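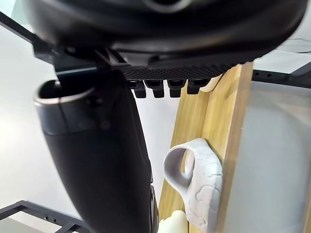
Le banc Widis vu depuis un poignet du robot, avec une planche de bois clair.

Novembre – par Yurani Villca

Widis est un banc de manipulation robotique construit en atelier partagé, à Gondemine, et consacré à une seule tâche domestique : ranger des claquettes d'intérieur sur un meuble à chaussures. Le nom désigne à la fois le robot à deux bras, le meuble et son châssis, le logiciel de commande et la collection d'essais enregistrés qui l'accompagne. Le banc est apprécié des constructeurs amateurs pour la franchise de son sujet. Une claquette se saisit de bien des façons, presque toutes mauvaises, et il suffit d'un coup d'œil à l'étagère pour juger du résultat.

Origine

Le projet est né d'un premier montage beaucoup plus modeste, un bras d'établi qui déplaçait des chutes de bois d'un bac à l'autre. Ce montage fonctionnait bien et ennuyait tout le monde. L'idée de le remplacer par une tâche de maison est venue de l'entrée de l'atelier, où l'on se déchausse en hiver et où les claquettes s'entassent devant la porte. Le meuble est un modèle à étagères de bois clair et structure métallique noire, assez bas pour que le robot le voie de dessus, et c'est ce point de vue plongeant qui a dicté une bonne partie de la suite.

Le nom de Widis a d'abord été celui d'un fichier de configuration. Il est resté.

Le banc occupe un coin aménagé comme un petit salon, avec un fauteuil clair, un coussin et une moquette rayée. Ce choix a été discuté longuement. Un fond uni aurait simplifié la vision, et les premiers réglages avançaient deux fois plus vite devant une bâche. Le coin salon l'a emporté pour une raison pratique : les rayures de la moquette trompaient le détourage des objets tombés, et il valait mieux l'apprendre tôt.

Construction mécanique

Le châssis est assemblé en profilés noirs percés à intervalles réguliers, vissés, jamais soudés. La perforation permet de déplacer une traverse d'un cran en quelques minutes, ce qui se fait souvent dans les premières semaines d'un montage. Le meuble se place à l'intérieur du châssis ou devant, selon les séances. Dans la configuration encadrée, ses pieds sont butés et sa position varie peu d'un essai à l'autre ; dans la configuration libre, il peut glisser sur la moquette, et le robot doit retrouver le bord des étagères avant chaque dépose.

Le débattement des bras est la contrainte la plus sévère. Pour atteindre l'étagère intermédiaire, le poignet doit passer sous la planche supérieure avec peu de marge, et le volume du carter compte alors autant que celui de l'outil. Les constructeurs de Widis recommandent de commencer par là : présenter le poignet à la main, moteurs coupés, dans toutes les positions où il aura à travailler, et noter celles où quelque chose touche.

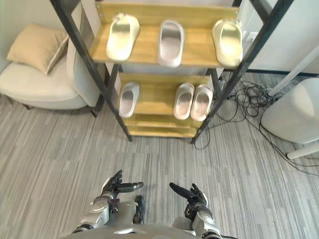 La hauteur de repos des mains se règle ensuite. Trop haute, elle masque les étagères aux caméras de tête ; trop basse, elle allonge chaque trajet et fait frôler la moquette au bout des doigts. La position retenue à Gondemine place les mains devant le torse, ouvertes, sous la ligne du meuble. Elle a été trouvée par tâtonnement un Friday, comme l'indique l'étiquette anglaise du fichier, et personne n'a jugé utile de la changer depuis.

Les câbles ont droit à leur propre chapitre dans le carnet de montage. Une boucle trop courte tire sur le coude en fin de course, une boucle trop longue finit par accrocher un pied du meuble. La règle adoptée consiste à mettre le bras en extension maximale, à fixer le câble dans cette position, puis à vérifier le pli au retour.

Préhension

La claquette est un objet merveilleux pour qui aime la préhension. Sa semelle est épaisse, sa bride large forme une ouverture, et son matériau cède un peu sous la pression puis reprend sa forme. Trois prises ont été étudiées sur le banc.

La prise par la bride est la plus intuitive. Un doigt entre dans l'ouverture, l'autre se referme sur l'extérieur. Elle tient bien, mais la claquette pivote autour de la bride pendant le transport et arrive souvent de travers.

La prise latérale serre la semelle sur ses deux flancs. Elle donne l'orientation la plus fiable à la dépose et demande un dégagement de chaque côté, difficile à obtenir quand la voisine est déjà en place.

La prise par le talon pince l'arrière de la semelle dans son épaisseur. C'est la préférée de l'équipe pour les étagères basses, car elle laisse la main à l'extérieur du meuble presque jusqu'à la fin du geste.

Le choix entre les trois est laissé à un module nommé Vávra, qui attribue une note à chaque prise possible en fonction de la place libre autour de la cible. Vávra est un programme court, lisible d'une traite, et plusieurs ateliers l'ont repris pour des objets tout à fait différents, dont des moules à gâteau et des pots de semis.

Dépose

Lâcher une claquette au bon endroit est plus délicat que la prendre. Une étagère à lattes freine la semelle de façon irrégulière, et une pièce posée un peu en biais peut s'arrêter sur la tranche. La première version de Widis ouvrait la main dès que la position calculée était atteinte. La version actuelle appuie légèrement, attend que l'effort mesuré au poignet se stabilise, puis desserre. Ce petit appui a transformé le comportement du banc, et il fait plaisir à regarder : on a l'impression que la machine vérifie que c'est bien calé.

Quand une pièce bascule, le robot a deux possibilités. Il peut la reprendre par la prise latérale, si la place le permet, ou la pousser du dos des doigts jusqu'à ce qu'elle retombe sur sa semelle. La poussée est plus rapide et moins élégante. Elle est désactivée par défaut pour l'étagère du haut, où une erreur envoie la claquette par terre.
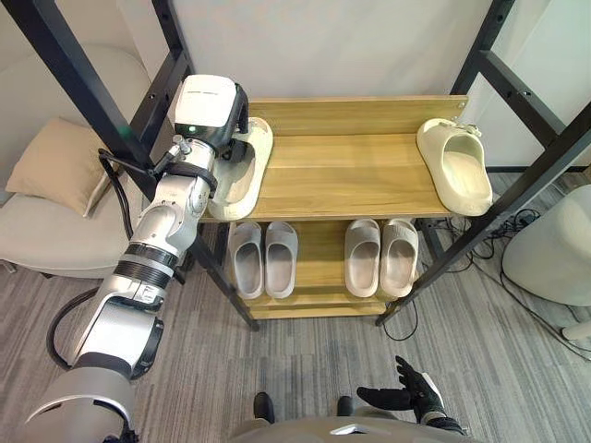
Atelier partagé de Gondemine – Club de manipulation

Le logiciel

La commande des bras, la lecture des caméras et l'enregistrement des essais passent par Horklow, un ensemble de scripts écrit au club et remanié à chaque saison. La boucle de commande tourne à 20 Hz. Cette cadence paraît lente à ceux qui viennent du drone ou de la machine-outil ; elle suffit largement pour du rangement et laisse au calculateur le temps de traiter les images entre deux consignes.

Horklow utilise des vues de tête et des vues de poignet. La vue de tête sert à repérer l'ensemble du meuble, les places libres et la répartition des paires. La vue de poignet prend le relais dans les derniers centimètres, quand la main cache la cible à la caméra de tête. Le passage de l'une à l'autre a longtemps été brutal, avec un à-coup visible à l'approche. Les deux estimations sont maintenant mélangées progressivement pendant la descente.

L'appariement des claquettes se fait par teinte, puis par forme. Deux modèles de couleurs proches, crème et gris clair, ont été choisis exprès pour éprouver cette étape. Sous une lumière chaude, le gris tire vers le crème et le système se met à former des couples fantaisistes. Le remède tient en une feuille de papier blanc montrée aux caméras en début de séance.

Essais enregistrés

Le corpus de Widis compte 2734 essais, réussis ou non. Les échecs sont conservés avec le même soin que les réussites, classés selon l'instant où les choses se gâtent : approche, saisie, transport, dépose. Cette classification en 4 familles est sans doute l'apport le plus copié du projet. Elle évite de réécrire la saisie lorsque le vrai défaut se trouve dans le transport, erreur que l'équipe de Gondemine reconnaît avoir commise pendant tout un printemps.

Chaque essai comprend les images, les positions articulaires, l'effort au poignet et une note libre en texte. Les notes sont de longueur très inégale. Certaines disent « ok », d'autres racontent la séance sur une demi-page, et ce sont souvent celles-là qui permettent de comprendre une courbe étrange des mois plus tard.

Sécurité et entretien

Toute séance se fait avec un arrêt d'urgence tenu en main et un passage dégagé derrière l'opérateur. Le meuble est accessible uniquement moteurs coupés. La vitesse maximale des bras est bridée dans Horklow, et le bridage est appliqué une seconde fois dans les variateurs, afin qu'une erreur de script reste sans effet.

L'entretien courant porte sur les vis du châssis, qui se desserrent avec les vibrations, et sur l'intérieur des doigts, où les semelles déposent une pellicule glissante. Un chiffon humide suffit. Les solvants sont à éviter sur les revêtements souples. Les claquettes elles-mêmes s'usent au niveau de la bride ; il est conseillé de noter leur remplacement dans le journal, une paire neuve étant nettement plus raide qu'une paire fatiguée.

Variantes

Une variante à un seul bras a été montée pour les ateliers qui manquent de place. Elle renonce au redressement des pièces basculées et range plus lentement, avec des résultats très honorables sur l'étagère supérieure. Une autre, encore à l'étude, confie à la seconde main le soin d'écarter les claquettes voisines pendant la dépose. Les premiers gestes coordonnés sont hésitants et formidables à voir, et le réglage des priorités entre les deux bras reste ouvert.

L'extension à des chaussures lacées est régulièrement demandée. Les lacets se prennent dans les doigts et le module Vávra ne sait pas les noter. Un essai avec des bottes en caoutchouc a mieux marché, à condition de les coucher.

Voir aussi : préhension adaptative, caméra de poignet, commande bimanuelle, profilé perforé.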